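Notes on the Arrangement of a Small Kitchen

Posted by Manaia Ormsby, August 7, 2019

The review of kitchen storage at Harawira, announced in these pages in April, has now reached the matter of crockery. Readers will recall that the wall cupboard was judged unsuitable for articles in daily use. Its upper shelf is deep, and a cup placed at the back of it is seldom seen again before Christmas.

It was accordingly decided that mugs and plates should be kept on the table. A mug tree was preferred to hooks beneath the shelf, the wall being old plaster and unlikely to bear them. The model sold by Drovus was considered and declined on grounds of height. A plain wooden tree with short pegs has been adopted in its place, and the teal mug and the pink mug are kept on it. 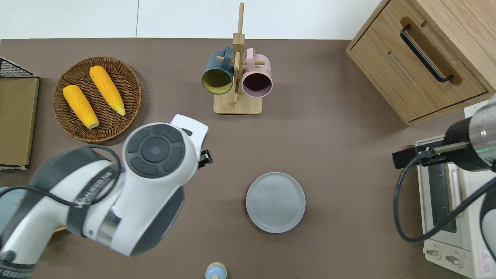
The question of the bread bin remains open. I had intended to retain the enamel one from Orer, but its lid requires 12 inches of clearance and the space cannot be spared. Bread will be kept in the drawer until a decision is made. Correspondents who recommended a cloth bag are thanked for their letters, two of which were very detailed.

Plates present a different difficulty. When stacked, the one required is invariably at the bottom, and the glaze suffers each time it is drawn out. An upright rack is therefore to be used for storage as well as for draining. The slots in the wooden rack hold the blue and yellow plates upright.

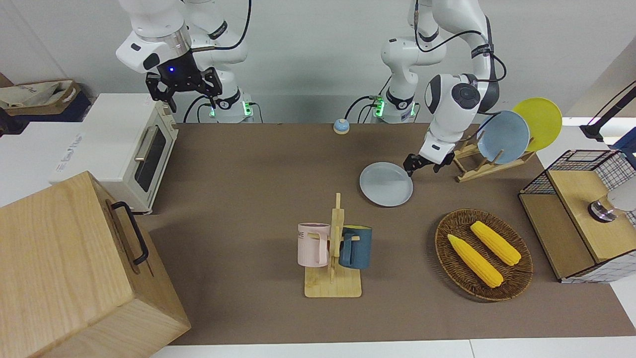

A woven basket has also been admitted to the table, on the understanding that it is for vegetables and is not to receive post, keys or string. Sweetcorn is in season and has been given precedence over onions, which have returned to the pantry.

Expenditure to date has been modest. The Gustier catalogue lists a fitted dresser that would accommodate everything described above, at a price I do not propose to repeat. The matter of saucepan lids will be taken up next, together with the tea towels, for which a rail has been measured but not yet bought.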